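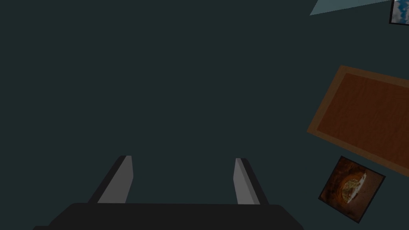 片尾曲里的眼泪:电视电影中的配乐与旁白

影视欣赏选修课 期末小组报告
2020年10月22日

一、为什么选这个题目

说来有点不好意思,我们组最早想做的是院线大片,资料多,写起来也热闹。后来有位组员在家里翻出一盘老录像带,是一部叫《Elberg 的冬天》的电视电影,讲一个小镇邮局关门前最后几天的故事。大家本来只打算看个开头,结果一口气看到了片尾字幕,连晚饭都忘了订(宿舍楼下的面馆那天关得又特别早)。看完以后我们聊了很久,聊来聊去都绕不开它的音乐,于是题目就这么定下来了。

二、看了哪些片子

我们一共看了五部电视电影,其中两部是同一家公司 Posar 制作的,风格很接近,放在一起比较特别有意思。《Terska》是唯一一部分上下集播出的,我们看的是上下集合并以后的版本,中间有一处转场明显接得生硬,人物刚刚出门,下一个镜头已经坐在火车上了。《Hinds 一家》最长,也最吵,几乎每场戏都有人在厨房里吵架。

看片的时候我们做了一张表,凡是音乐响起来的地方就记下时间、乐器和当时的剧情。整张表最后有213条记录,整理的过程比想象中辛苦得多,因为有时候两个人对“这算不算音乐”意见不一样,比如收音机里飘出来的半句歌。讨论之后我们决定,只要观众听得出旋律,就算一条。

三、我们的发现

第一个感受是,电视电影特别喜欢在广告之前用音乐。表里有18条正好落在画面渐黑之前,多半是弦乐往上推,推到最高处忽然停住。当年坐在电视机前的观众大概会被这一下留住,可是我们连着看下来,到后面几乎能提前猜到它什么时候来,有的组员还会跟着哼。

再说旁白。《Terska》的旁白由主角老年时的声音来念,念得很慢,跟钢琴配在一起非常动人。可惜下集里旁白把人物的心情全都说了一遍,音乐又重复了一遍,演员脸上的戏反倒显得多余了。我个人还是很喜欢上集结尾那段,主角在桥上站着,旁白停了,只剩下风声和一个很轻的单音。

Posar 的那两部都用手风琴作主题,一部欢快,一部低沉。我们原以为是同一首曲子改了速度,请学过乐器的组员反复听过以后,才确认只有开头的几个音相同,后面走向完全不一样。

四、不足之处

片子看得还是太少,而且都是组员自己喜欢的类型,喜剧和惊悚片完全没有涉及。录像带的声音也不太好,《Elberg 的冬天》有一段杂音很重,那几条记录只能凭印象填写。另外我们没有找到这几部片子首播时的观众评论,所以上面关于“当年观众”的说法都是我们自己的猜想,请老师和同学们多包涵。

五、后续打算

明年四月学院有影视周,我们想把《Terska》上集拿去放一次,放映之前简单讲讲配乐。记录表已经附在报告后面,按片名排列,欢迎感兴趣的同学拿去接着补充。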